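The Jakwood harmonium had 12 dead reeds when Kátia Holanda opened it in the vestry at Rotberg. She laid them out in pitch order and cleaned each tongue with a brass brush. Two were cracked at the rivet. She cut replacements from spare stock and filed the tips until the pitch rose to match.

The pastor came in at noon and asked if it would be ready for the psalm.

"Which key?"

"D minor. It's the one about the rivers of Babylon."

She checked the low D. It spoke late — a leak at the pallet. She glued on new felt, set a weight over it and wrote 30 minutes in the log.

"They hung up their harps in that one," she said.

"On the willows, yes."

"Bad for the soundboards." She went back to her filing. 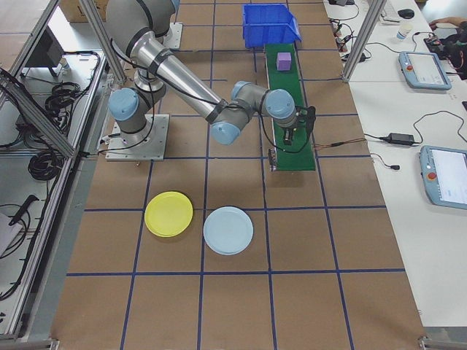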